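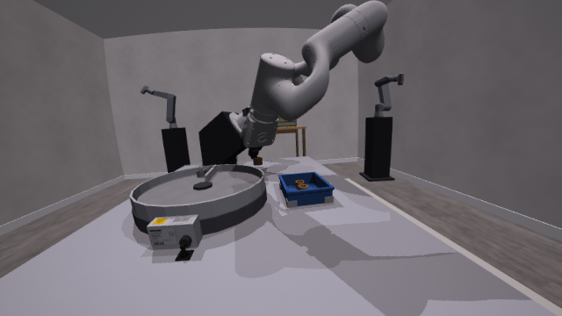
The Tedium Club

The robotics club at Irnholm Technical College meets in a basement next to the boiler, which is how its members know when the rest of campus has gotten cold. There is one window, at ankle height. In September, when I first visited, it offered a view of a pair of abandoned flip-flops. The flip-flops are still there.

None of this matters much to the members, who spend their evenings in another room entirely, one that exists only on their screens. It has gray walls, wood floors and more elbow space than the college will ever give them. In it, a robot arm picks orange-brown rings off a round tray and puts them in a blue bin. Then it does it again.

"People come in expecting battle bots," says Amna Lodhi, a third-year student and the club's president. "I show them the rings. You find out pretty fast who's staying."

Eight stayed. They are preparing for the Grokavdale Cup, an intercollegiate contest with a grand name and a very small trophy. The rules fill five pages and come down to this: each team's software must move 100 parts from a turntable to a bin in simulation, and every part that lands somewhere else costs points. There is no crowd and no smoke machine. Final rounds are streamed, and last year's stream peaked at a figure Lodhi asked me not to print.

The team's program is called Flamasine, after a throat lozenge that one member's grandmother swore by. It has been rewritten from scratch twice. The first version treated the bin as a suggestion. The second was so careful that it would hover over a ring for the better part of a minute, like a man choosing a melon, and then go back to where it started.

The current version is bolder. Lodhi keeps a log of every full trial, and the evening I sat in with my notebook and a bag of vending machine pretzels, the count stood at 2,362. Most entries are a single word. "Fine" comes up a lot. So does "wrist," which I took for a diagnosis until she explained that it was more of a grudge.

The trouble is the approach. The arm has to fold itself back over the tray, bend at the wrist and get its fingers down to the ring without dragging a knuckle along the rim. A person does this every time they fish a key out of a bowl. Flamasine has to be told, and for most of October what it had been told was wrong in the third decimal place.

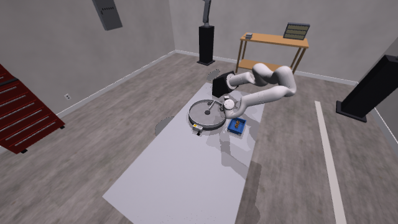
The Irnholm team's simulated workcell, with the arm bent beside the tray and the blue bin below its wrist.

Someone on the team has plainly enjoyed furnishing the place. There's a red tool cabinet against one wall, with drawers that no one will ever open, and an outlet nearby with nothing to power. I asked whether the judges give credit for décor. They don't. I asked who put in the baseboards, and the room got very interested in its keyboards.

Their main rival is Memon, a college two counties over with a real lab and, according to Irnholm lore, a real espresso machine. Memon won last year by dropping only two parts. Irnholm dropped eleven and came home with a certificate for documentation, which hangs over the sink.

Lodhi, who wrote the documentation, is proud of it. She would still rather have the trophy. She has already measured the shelf.

A little after nine in the evening she started another full trial and the talk died off. The arm reached, paused, dipped. A ring went into the bin. Somebody ate one of my pretzels. Another ring went in, and another, and after a while I noticed that I was leaning forward in my chair, and that I had been doing it for twenty minutes.

Ring 71 hit the edge and rolled under the table. Lodhi opened the log and typed "wrist."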